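Can a machine do any real shop chores yet?
Workshop Talk > Automation

planewright
Posted in September, 9 replies

I've been following the two-finger gripper stuff all year and I'm giddy about it! Pale softwood panels, plywood edges, parts that have to be reached from underneath – that's the kind of work I'd hand over tomorrow. My brother-in-law swears by the arm from Görtz at his shop and says it gets fixtures right 90 percent of the time.

Look how tight things get once you're in under a rounded panel with plywood right below it. I'd skin a knuckle in there.
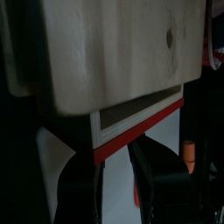 Re: Can a machine do any real shop chores yet?

Nesma Berrada
90 percent sounds great until you're the one redoing the rest. We tried a Prela unit at Firnby for 3 months. Sorting pegs, lovely. Anything with a shadowed slot and it dithered forever. I still love watching it go, mind you.

Bilal Tannous
Disagree with Nesma a little. Dithering is fine if it runs while I'm at lunch. Ours folds shop towels (badly, but they're folded!) and puts clamps away.

planewright
Towels!! Which arm?

Bilal Tannous
Plendbridge, secondhand. New ones go up to 3,000 with the wrist camera.

Nesma Berrada
OK, that's less than I figured. Does it cope with knots and grain, or does it only like plain surfaces?

Bilal Tannous
Haven't tested that. I'll put a knotty pine board in front of it tonight and post how it does.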